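Saturday, December 14, 2019
Fernley club notebook, simulation bench

Long one today, and my tea went cold twice. We're still on the two-arm handover for the Birnden round, all of it in the simulator until the kids are happy enough to book time on the real gear. I'd left the Traritz config as it was in November, which was a mistake — the wrist offset was still the old one and we lost most of the morning to it. Fixed now, and please don't overwrite it!

Ran 100 trials of the right-hand pick with the box-like panel starting at random angles. The right arm grabs from above, over the front face, and the left one waits up out of the way with its gripper empty until it gets the signal.
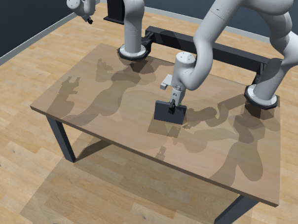 Failures came to 38, mostly the panel twisting in the fingers once the lift started. The younger group reckon we're closing too fast, the older ones blame the friction setting, and I'm with the younger ones for now. We dropped the closing speed to 3 on the slider (it was on 4) and the next few looked calmer, but I want a full batch before I believe it.

Also, the shadows are eating our frame rate on the old laptop. Gunnlaugsson script has a flag to turn them off, I just couldn't remember what it's called. Check the readme.

Next week: full batch at the slower speed, then friction on its own. Bring the good power board.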